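Comparing two finger sets on a wrist-camera gripper

Run both finger sets on the same table layout. Fix the overhead camera first and leave it alone until both sets are finished. Load the Tanetti controller profile, then home the arm.

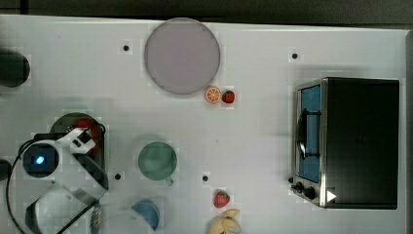
Overhead view: gripper at lower left, toaster oven at right.

1. Start with the strawberries. Make 10 attempts per finger set at the lowest grip force.
2. Repeat with the green cup, approaching from the handle side.
3. Log a slip if the object moves more than 3 mm in the fingers.
4. Swap fingers, recalibrate the wrist camera and repeat.

Keep the closing speed at 15 mm/s throughout.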